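Drirnbridge Robotics Club: call for student operators, spring project

We need students to drive robot arms for a term, and we would like the ones who doubt that it's worth doing.

The club meets in the basement lab at Drirnbridge from January to the end of May. This year's project is called Skadgate. The short version: two arms, one tabletop, and a set of jobs that people in lab classes do with their hands every day without thinking. Opening pouches, pulling a tool out from under a strap, handing it across, putting it back where it came from. Operators steer the arms through each job over and over, the runs are recorded, and a program is trained on the recordings. Then we find out what it learned, which last year was less than we had hoped.

You should know about last year before you apply. We entered the Berisha student challenge with a system that had looked very good in our own lab. We had a nice video. On the day, under different lights and on a taller table, it finished 4 tasks and stalled on the rest. The club had trained it on 285 runs, nearly all of them recorded by the same two people in the same corner of the room. Some of us had said in the fall that this would be a problem. It was written up afterward as "a promising result." It was a poor result, and the write-up is still on the club page if you want to read it.

So the target this year is 2,000 usable runs from a much wider group of operators. I'm not convinced the bigger number will fix everything. It may just give us a more expensive way to learn the same lesson. But it's a fair test, and it can't be run by the handful of people we have now.

What you would be doing

Two sessions a week, two hours each, starting at 4:30 p.m. You'll work in pairs, one person driving and the other resetting the table and keeping the log. You swap every half hour. The log matters more than the driving. If a run went badly, it gets written down as a bad run, with a line on what went wrong. We threw out 41 runs last year because the notes said "fine" and the recordings said otherwise.

The work is repetitive. People who sign up expecting to build robots are usually gone by the third week, and I would prefer that they skip the first two as well. There is some coding later in the term for those who want it, and a small repair group that looks after the Vakuvent grippers, whose finger pads wear down faster than the club budget likes.

Who can apply

Any enrolled student, any major. No experience with robots or programming is needed. We'd be glad to hear from people in biology and nursing, who have handled lab tools and will notice when we're doing something silly with them. Left-handed operators are very welcome, as we had none last year.

You do need steady attendance. Missing one session is fine - missing four means your partner has spent a week sitting in a basement.

The dissection kit is the hardest job on this term's list. Scissors, a probe and a scalpel handle with no blade on it, all lying close together under a clear plastic strap.
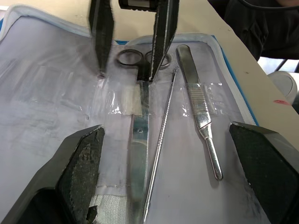 One operator from last year, asked whether new people should sign up, said the first month was dull, the second was better, and that she still doesn't believe the arms will manage a kit they haven't seen before. She is coming back anyway, mostly to check.

Pay and credit

There's no pay. One credit is available through the independent study form, which has to be signed before your first session. Calling this "research experience" on a resume is up to you. I'd call it careful data entry with joysticks, and I've done two years of it.

How to apply

Send a few lines to the club inbox with your major, the afternoons you're free, and one thing you think a robot arm will still be bad at by the end of May. Skip the cover letter. Everyone who writes in gets a trial session before deciding, and so do we.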